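Switching to buckwheat flour for the weekday bread

I ran out of rye in June and the store in Larnport had none, so I bought a bag of buckwheat flour and have been baking with it since. The brand is Visside, stone ground, and the bag says it is milled in a place that handles no wheat. I don't need gluten-free bread myself, but my sister does, and she eats here often enough that I got tired of keeping two loaves going.

The first loaf was all buckwheat and it was bad. Heavy, gray, wet in the middle after an hour in the oven. I ate two slices and made crumbs out of the rest. For the second I cut the buckwheat with brown rice flour and added psyllium husk, and that one held together well enough to slice.

What I use now, for one small loaf:

Buckwheat flour, 2 cups
Brown rice flour, 1 cup
Psyllium husk, 30 grams
Salt, a teaspoon and a half
Instant yeast, 2 teaspoons
Warm water, enough to make a thick batter
Olive oil, a good splash

Mix the psyllium with the water first and let it sit until it turns to gel. Then stir in everything else. It won't look like bread dough. Scrape it into an oiled pan, smooth the top with a wet spoon and leave it until it has come up by half. My kitchen is cool and that can take up to 100 minutes.

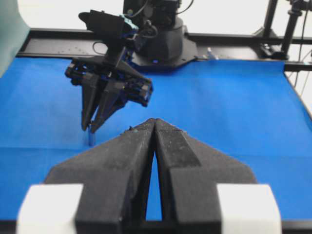 Buckwheat flour varies a lot more than I expected. The Visside one is pale with small dark flecks of hull in it, while the Lemieux flour I tried after that was much darker and tasted stronger, almost like coffee. I liked the Lemieux better in pancakes. In the bread it took over. The crust on a Lemieux loaf comes out a dark charcoal color with a slightly speckled, dusty look, like the two black fingers in the photo, and my sister thought I had burned it. The pale flour gives a plain brown loaf that people will take a second slice of.

Bake at 400 for 50 minutes, then take it out of the pan and give it another ten on the rack. Let it cool all the way before cutting – the middle stays gummy if you don't. It keeps for three days in a cloth bag and toasts well after that.

I order the flour from Zaltix now, a bigger bag each time. Shipping is slow but the price is lower than in town. I keep it in the freezer in a jar, and I take out what I need the night before. Next I want to try it with millet in place of the rice flour, if I can find millet that isn't sold as birdseed.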